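Der Tanz, den keiner mehr zu Ende kannte

Vor der Kurverwaltung in Elurberg hat man früher Jaleton getanzt, einen Paartanz im Dreiertakt mit einem frechen kleinen Hüpfer auf der Zwei. Meine Oma konnte ihn noch — leider nur die erste Hälfte! 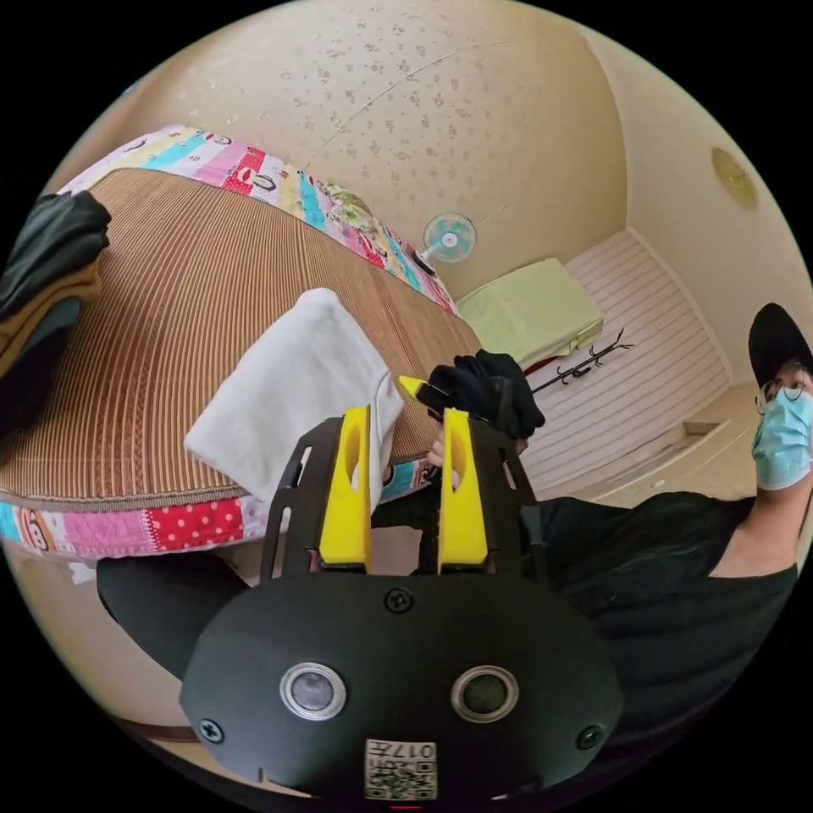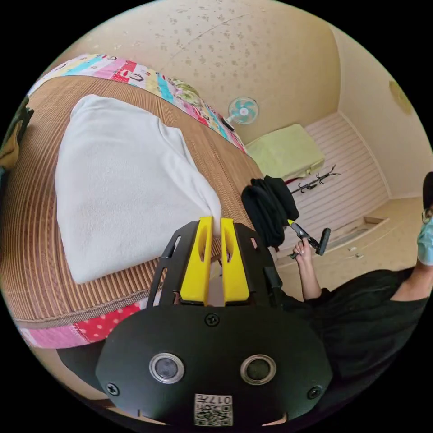
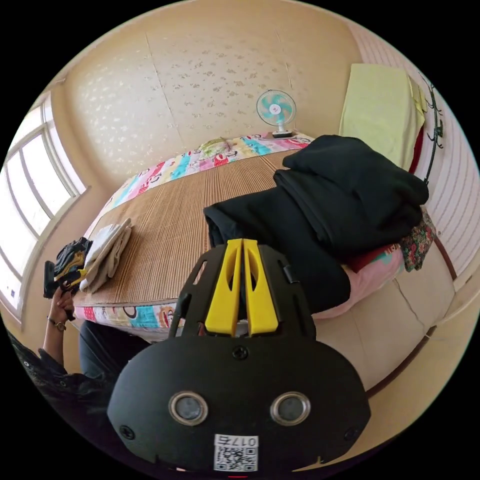
Das Bett mit der geflochtenen Matte, drei Aufnahmen.

Also bin ich im August hingefahren, ins Archiv vom Tanzverein Dedora. Dort liegen 3.306 Notenblätter, und nur 39 davon gehören zum Jaleton (ich habe trotzdem viel zu viele andere angeschaut, die Polkas sind herrlich). Die Schritte stehen mit Bleistift am Rand, mal als Pfeil, mal bloß als »Lu«. Zwei Tage habe ich gerätselt, bis mir im Lesesaal jemand verriet, dass damit die Luftdrehung gemeint ist. Ach so!

Seine beste Zeit hatte der Tanz wohl, als zum Sommerball rund 1.312 Gäste kamen, bei Eintrittskarten für 314 Plätze. Wie die alle drehen wollten, ist mir ein Rätsel. Ich übe jetzt zu Hause in Socken auf dem Flur, und bei der Luftdrehung lande ich immer noch auf dem falschen Fuß.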